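Bin Picking at Hendmont: Progress Report to the Costau Fund
Second reporting period, the wall contact fault and what we did about it
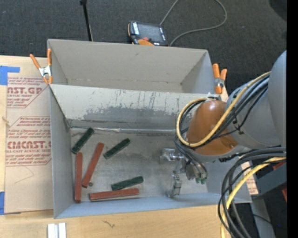
Page last changed: September 27, 2018

This period had two halves. In the first half the arm picked blocks out of the bin, over and over, and we were thrilled. In the second half we found out why it had started hitting the bin, and that took most of our time. I want to give the fault most of the space in this report, because it has taught us more about our setup than the good runs did!

Where we were in February

You will remember from the last report that we had the arm lifting single blocks from the front compartment and setting them over the divider into the rear one. Angeliki Athanasiadis had the grasp planner working with both block types, the short green ones and the long red ones, and we had started the 1,000-pick run we promised you. The early picks went so well that we let the arm speed creep up a little between sessions. It was within the limit we had agreed, but I wish we had written each change down at the time. We do now.

What went wrong

During the long run the gripper touched the inside of the bin and kept pushing. The controller should have stopped the arm on contact force. It did stop, but late, and by then the bin had shifted on the table and one of its clamps had let go. Iraklis Manolakis was at the pendant and hit the red button. No one was inside the marked area and no one was hurt. The gripper needed a new finger mount and the arm itself was fine.

We stopped all picking that afternoon and filed an incident note with the Hendmont safety office. They asked us to stay stopped until we could explain the late stop, which was fair, and we stayed stopped for 27 working days.

What we found

There were two causes, and either one alone would probably have gone unnoticed for a long time.

The first was calibration. Our position for the bin came from a measurement made when the bin was first clamped down. Small bumps had moved it since then, and the planner had no way to know. Picks in the middle of the floor still worked fine. Picks close to a wall were planned with clearance that wasn't there any more. Going back through the logs, Angeliki found 49 picks with a force reading higher than it should have been, all of them on blocks lying near a side wall or against the front. The warning was in the data for weeks and we were only looking at the success rate.

The second was the force threshold. It had been raised during cable tests, when the hose and cable bundle dragged on the wrist and caused false stops. The tests ended and the raised value stayed. Iraklis traced it to a settings file copied over from the Gonora test cell, and he was very gracious about the fact that I was the one who copied it.

What we changed

The force threshold is back at its original value, and the program will not start if the value in the file differs from the one on the signed settings sheet.

The bin position is checked at the start of each session by touching the gripper to 3 points on the rim at very low speed. If any point is off by more than the allowed amount, the arm parks and the operator has to measure again.

Grasps close to a wall are made at reduced speed. The long red blocks are the hard case, especially when one lies alongside the wall, and Angeliki has added a wrist rotation so the fingers come down with more room.

The clamps are on the start-up checklist, with a line for the operator to initial.

Force readings are plotted next to the success rate on the daily page, and I look at both before anyone starts a run.

Still open

The cable drag has not gone away. With the lower threshold we are getting false stops again, mostly when the arm reaches across to the far side of the bin. Nasr, who supply our cable guides, have offered a longer guide and a different tie point on the arm, and we hope to fit those early next period. Until then the operator clears each stop by hand. It is slow, but I would much rather have it slow than have the old setting back.

We have restarted the 1,000-pick run from zero. The earlier picks can't fairly be counted with the bin position drifting, so we have set them aside. This puts us behind the schedule in the proposal, and I would like to talk about moving the second milestone. No extra money is needed. The finger mount came out of the repair line, and the acrylic guarding was already in the budget.

The incident note, the force plots and the revised checklist are in the shared folder. Please do come by for a session if you are near Hendmont. The near-wall picks are really fun to watch at the new speed, and Iraklis will happily show you the rim check.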